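How to compare two grippers without fooling yourself

5 min read

Makers' figures are a poor guide. Jornard quotes 3,000 cycles for its fingers, which says little about picking up a party cup. Run your own test first.

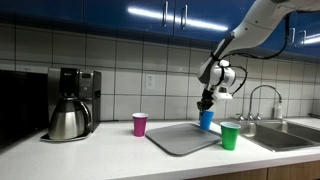
Start with rim grasps, as they flatter nearly every gripper. Use light plastic cups and keep the arm, tray and speed the same for both makes. A two-fingered gripper closed on the rim of an upright blue cup looks convincing – I'd give it little weight. Do 30 attempts per gripper and write down every miss, including the ones you want to blame on the cable.

Next, lay the cup on its side and repeat. Anju Rawat at Oravec skips this step. I wouldn't. 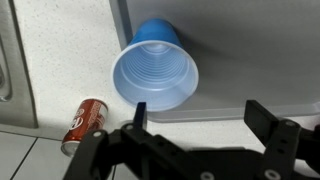
Wrist camera view: cup on its side, fingers open.

Check that the wrist camera can still see both fingertips. If it can't, move the mount and start the count again.

78 shares · 5 comments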